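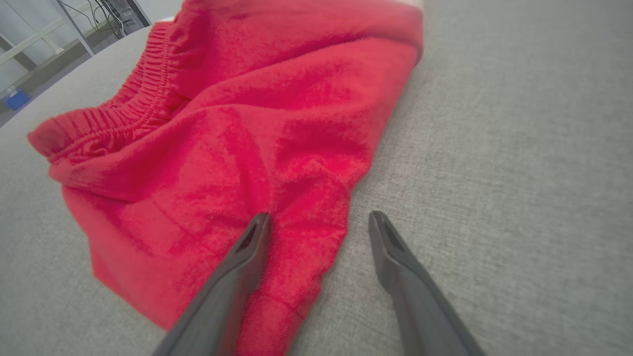
Figure 2. A red garment with a gathered elastic waistband, left unfolded on gray upholstery.

Home | Articles | Issues | Authors | Contact

November
By Raphaël Lefèvre

4. Where clothes wait before they are folded

4.1 Soft surfaces as holding places

In the first part of the study we asked households in Tulham and Drimton to keep a simple diary of their laundry. They wrote down where each load was put after it came off the line or out of the dryer, and when it was folded. We had expected most loads to go straight to a table or a bed. The diaries show that upholstered seating was used at least as often, and that clothes stayed there longer than they did anywhere else in the home.

The reasons people gave were practical. A couch is wide, it is at a good height, and it is usually close to where the person wants to be in the evening. A bed has to be cleared before sleep, so the clothes on it are either folded or moved. A couch has no such deadline. One Drimton household recorded the same load in three entries, each time pushed further along the seat to make room for someone to sit down.

4.2 Garments that are left until last

Within a load, the order of folding was fairly stable. Towels and pillowcases went first, then shirts. Items with elastic waists tended to be left near the end, together with socks and anything with a hood. Figure 2 shows a garment of this type, apparently shorts or loose pants in a soft knit or terry-like fabric. The waistband is drawn into many small pleats, and the body of the garment spreads from it in broad folds.

This shape is the source of the difficulty that our participants described. A person folding a shirt can find the shoulders and work down from them. With an elastic waist the top edge is much narrower than the cloth below it, so the two sides do not line up when the garment is laid flat. Several people said they pulled the waistband out to its full width, laid one leg over the other, and then let go, at which point the top edge drew in again and the fold moved. Others did not try for a square fold. They folded the legs up to the waist once and put the item in the drawer as it was.

Thick, soft fabric adds to this. It does not hold a crease well, and a stack of such items leans. In the Tulham diaries the word "rolled" appears more often than "folded" for sweatpants and soft shorts, and two households kept them in a basket with no folding at all.

4.3 Color and finding things

We also asked whether color made a difference. A bright item on plain gray upholstery, as in Figure 2, is easy to pick out, and participants said that they noticed such items when they walked through the room. Noticing did not lead to folding. The diaries give no sign that bright clothes were put away sooner than dark ones. What color did affect was retrieval. People who dressed from the pile took the item they could see, and a bright pair of shorts could be worn again without ever having gone back to a drawer.

Dark and gray clothes were more likely to be missed. Socks and undershirts were found later between cushions or under a throw, mostly in homes where the couch cover was close to them in color.

4.4 Comparison with earlier work

Valente, working with families in larger homes, described the unfolded pile as a sign that storage had run out. Our diaries do not support this as a general account. Many of the homes with a standing pile had free drawer space — in some cases an empty drawer in the same room. Duten's suggestion that the pile is a stage in the work, with its own place and its own rules, fits our material better. Participants knew who was allowed to move it, where it could be moved to, and which things in it were clean enough to wear.

Two limits should be kept in mind. The diaries were kept by one adult in each home, who was usually the person doing most of the folding, and children's use of the pile is recorded only when that adult saw it. The diary period also fell in the colder months, when loads were heavier and line drying was less common. Section 5 turns to the drawers themselves and to how folded clothes are disturbed once they are put away.

Contact the editors | Copyright the author | Back to top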